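Collection log, two-arm table
Wednesday, started 9.40

Toy car handover set for the Desovum model. The aim for the week is to finish the pick, pass and place examples so that training can start on Monday's build without the gaps we had last time. Both arms powered up first go. Ran the joint check, then the camera check, then wrote the session header by hand because the Fivia recorder still forgets the task name if you restart it.

Head view first, then the fixed one.

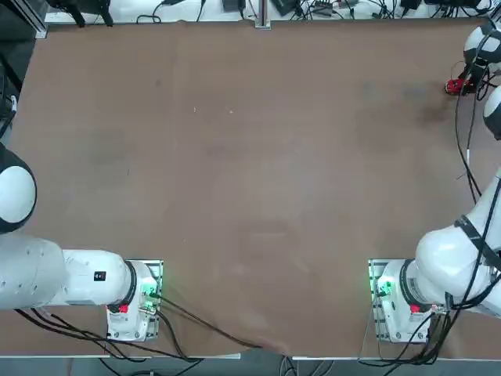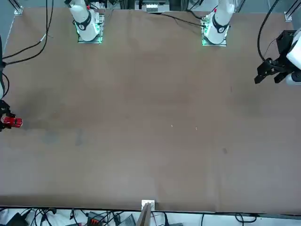

Plan for the session was one object only, the car, with the start position changed every time and the start angle changed every second time. I used the position list from Zirnico, read straight off the screen, and skipped any spot too far out for the receiving arm to manage without its elbow locking. Seven spots went that way. They should come off the list altogether, as I skipped the same ones in the last session and will skip them again in the next.

Morning block went slowly. The first few episodes were mine and they are not good. I was closing the gripper too early, so the fingers met the roof of the car and pushed it along before getting hold of it. Kept two of these and marked them as recoveries, because the second attempt in each is clean and we do want some of that. Threw the rest away on the spot. Please do the same when you are on the controls. It is much quicker to bin an episode while you remember it than to find it later among the others.

By 11.00 the rhythm was better. What helped:

Come in from above and slightly behind the object, and stop for a moment before closing. The pause shows up in the recording as a few still steps and the old model used to copy it as a long stall, so keep it short.

Hold the car along its sides. Gripping over the bonnet and boot works, but it leaves the second gripper nothing easy to take.

Bring both arms to the middle before the pass. I had been making the pass wherever the first arm happened to be, and the second arm then had to reach across in an ugly way.

Return both arms to the side position at the end of each episode and let the recorder run on for two seconds. The Eren script cuts on stillness and it will chop the final movement if you stop early.

Total kept today is 26. With what was already on the drive that makes 1,206 episodes for the handover task, counting the recoveries. I make the usable number a little lower, but that depends on what the replay check says tonight.

Trouble with timing after lunch. The fixed camera and the head camera drifted apart over a long run, enough that the gripper was closed in one and still open in the other at what should have been the same step. I stopped, restarted the recorder, typed the task name back in and did a clap test with the two grippers. Fine after that. I have flagged the two episodes before the restart and left them out of the 26. If the clock logs show they can be shifted back into line then good, but I would not spend long on it. Two episodes is ten minutes of work to redo.

Suggest we do the clap test at the start of every block from now on. I have added it to the sheet by the door, under the camera check.

Note on lighting. I left the room lights on full and the blind down the whole day. The last batch was done with the blind half up and the replay on that batch was noticeably worse at finding the object late in the afternoon. We do want varied light in the end, but I would like one steady set first so we can tell which problem is which. Whoever takes the next session, please leave the blind where it is.

Note on the cover. Same one as last week and I have not changed it. There are marks on it and the question came up in the meeting of whether the model could be learning from them. I doubt it, as the car starts in a different place each time, but it is easy to test. Do a short block on a fresh cover, same list of positions, and run the current model on both. If the success rate drops on the fresh one we have our answer. I would put that ahead of adding new objects.

Labels. I tried writing a one-line instruction for each episode as I went, in place of using the same sentence for all of them. It takes a bit longer but the variety is better. Some of mine were "pass the car to the other hand", "take the car from the right and put it down on the left", "swap hands with the car". Avoid "give me the car" and similar, the language part takes that as a handover to a person and we have a separate task for it. Left and right always mean the robot's own left and right. I caught myself using the fixed camera's left twice and had to go back and correct both.

Right arm felt slightly heavy on the controls in the last half hour. It could be me getting tired. Joint temperatures were normal in the log and there were no faults, but I would like someone else to try it fresh in the morning and write down what they think before reading the rest of this.

Disk: the drive is getting full. The raw files from the first sessions can go once the backup has been checked. I have not deleted anything.

Left to do:

Replay check on today's episodes (running overnight)
Take the seven out-of-reach spots off the Zirnico list
Fresh cover test
Ask for a Fivia fix for the task name, again
Second operator on the handover task, so it is not all one person's habits

Arms parked and powered down at 17.15. Recorder left on for the replay check, please don't switch it off at the wall.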